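4. Folding a T-shirt

Before you start, clear a stretch of table a good bit wider than the shirt itself. A plain white surface is lovely for this if you have one, as you can see the outline of the fabric so much more easily.

1. Lay the shirt on the table with the collar at the top and the hem toward the bottom. Take your time over this part - it's the step people like to hurry.

2. Smooth from the middle outward with flat hands. A few soft creases are fine, and the lighter the fabric, the more of them you'll notice.

3. Look at the shoulders. Fabric likes to bunch up around the neckline, so give each shoulder a gentle tug before you go on. 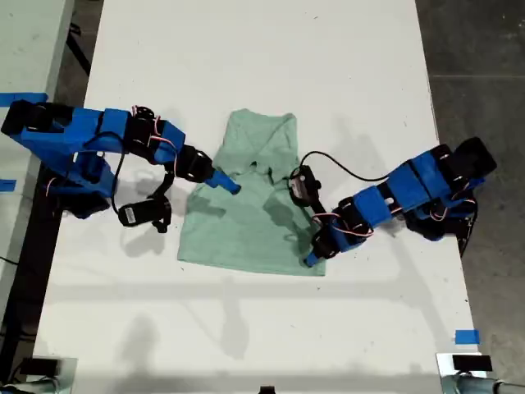
Fig. 9. Shirt spread with the neckline at the top, still somewhat rumpled.

4. Bring one side in toward the center, sleeve and all, and lay the sleeve back down along the fold. Do the same with the other side.

5. Bring the hem up to meet the collar, then fold once more if your shelf or drawer is a shallow one.

Note: Soft knits rarely give you a crisp edge, and the Granmont shelf inserts are forgiving about that (Hala Belhaj, who wrote our first guide, never ironed a T-shirt in her life!).

Caution: Please don't press down hard on a printed design to flatten it. Use the palm of your hand, lightly.

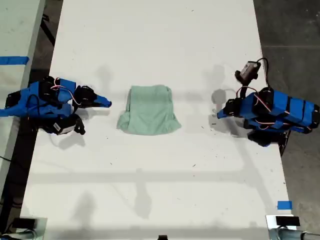 4.1 CHECKING THE FOLDED BUNDLE

A roughly rectangular bundle will stack perfectly well, even with one end a little wider than the other. If the lower edge looks rumpled, open the last fold, smooth it and close it again - there's no need to go all the way back to step 1. For shelf spacing, see page 161.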